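Week 4: When the log says yes and the tray says no

Now for my favourite fault of the whole course! Marty, our two-armed cell at Grusholm, logged 1,774 picks in August. Ilona Jakab went through the log and found 47 marked "held" with nothing in the fingers at all. The program took "fingers stopped moving" to mean "object gripped", but a worn jaw can also stick half open. Lovely, isn't it?

Before Saturday's lab, look up your gripper's width reading (0 to 255) and work out what a stuck jaw would report. Bring a sketch of a better check. And hands out of the cell until both arms are stopped, please.
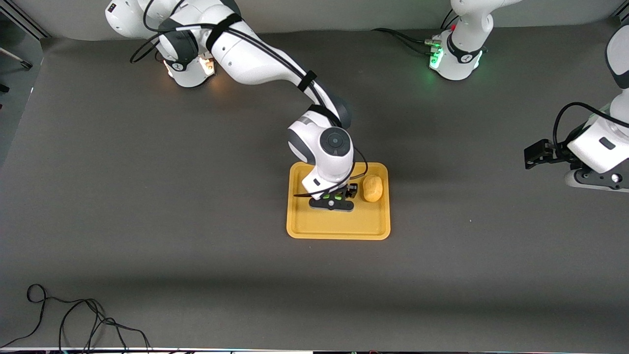 Photo: Zsolt Kiss. Right gripper low over the yellow tray.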